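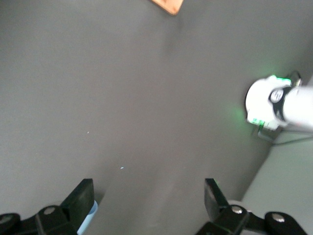

Glare and Surface Reflectance on Shared Work Tables
Project report, Lighting and Interiors module
Floarea Sandu, Anderson Andrade, Reinaldo Tavares
Supervisor: Hanane Tazi

1. Background
Complaints about eye strain in the Tenley building are usually blamed on the lamps. Our earlier survey suggested that the table finish matters as well. A glossy top reflects the ceiling fixtures into the eyes of a seated person, while a matte top spreads the same light in all directions. This report compares the two under identical lamps.

2. Method
Readings were taken in the evening with the blinds closed, so that daylight did not enter the results. Each table was divided into a grid with a spacing of 40 cm. The lamps were set to give 1000 lux at the center point and were left on for an hour before the first reading. The meter was held at seated eye height and aimed down at each grid point in turn.

Matte gray finishes still show gradual changes in tone under overhead light. These were recorded as shading and were kept separate from glare.

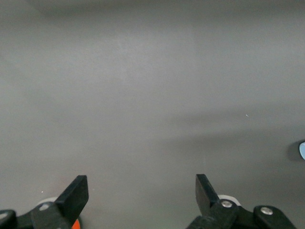 Figure 1. Matte gray surface with a soft, darker band of shadow.

3. Results
The glossy top gave a peak luminance of 701 cd/m2, directly below the fixture. The matte top stayed under 100 cd/m2 at every grid point. Moving the meter sideways changed the glossy readings sharply - the matte readings hardly moved.

Objects left on a table complicate matters. Light-colored items raise the local reading, and tall ones cast shadows across neighboring points.
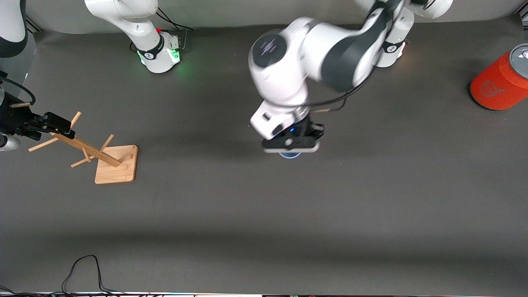 Figure 2. Dark gray tabletop with a wooden mug tree and an orange-red can.

4. Limits
Only one lamp type was tested. Raíssa Furtado repeated the Monday readings with a second meter and found the same pattern, but the two meters were not calibrated against each other. Worn and scratched tops were not included.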